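Geum bench arm: progress report to the Plilness small grants desk, December

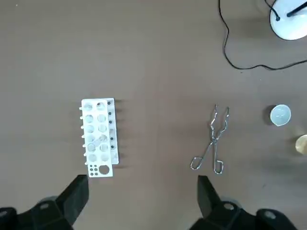
Your grant has now bought us an arm that closes its fingers when told, usually the first time. Of the 1000 dollars, 263 is left, and 50 of that is promised to the workshop for power. The practice task is still lab tidying, with the white test tube rack and the steel crucible tongs laid out on the brown table. The rack has been the easier customer. The tongs, with two looped handles and no agreed middle, have taken up most of our evenings and a fair bit of our goodwill.

We said we'd log 200 tries by now and we have - though the log doesn't flatter anyone. The new finger pads grip well but colour everything they touch grey. Next up is rewriting the homing routine, then a second go at the tongs.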